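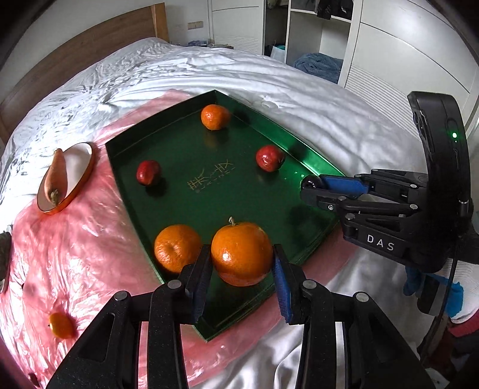
Yulan Qiu wanted to know why we can't just use a table. Fair question, and it came up again after the break. A table is flat and forgives everything. A mattress forgives nothing, and Unit 2 of Still Life and Small Props is about soft ground.

Ground first
Smooth the bedding as far as your patience goes, then lay the cover. Pink and shiny is a brave choice, as every crease picks up a highlight and announces itself. Decide early whether you like creases. If you don't, you have picked the wrong cover and possibly the wrong course.

Heavy before light
Set the tray down before anything goes in it, press on each corner, and see which way it wants to lean. Round fruit will find the low side without your help. A dark green tray with raised sides at least keeps the citrus from touring the bedroom. Put the small red fruit in last, in the gaps, and stop while there is still some green showing.

One dish, one job
Leafy greens get a dark round plate and may be heaped. A carrot gets an oval dish to itself, laid on the diagonal, and will look more important than it has any right to. Work along the far edge of the cover and leave the near side bare. Phones count as props if you leave them on the sheet.

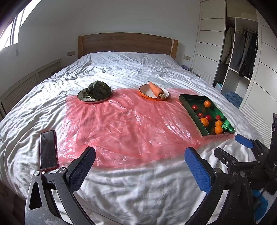

For next time
Bring one tray, one dish and something that rolls. Write up to 300 words on what moved when you sat down on the bed. Kirkgate students: your room is 26 again, and the fruit bowl in there belongs to the evening class.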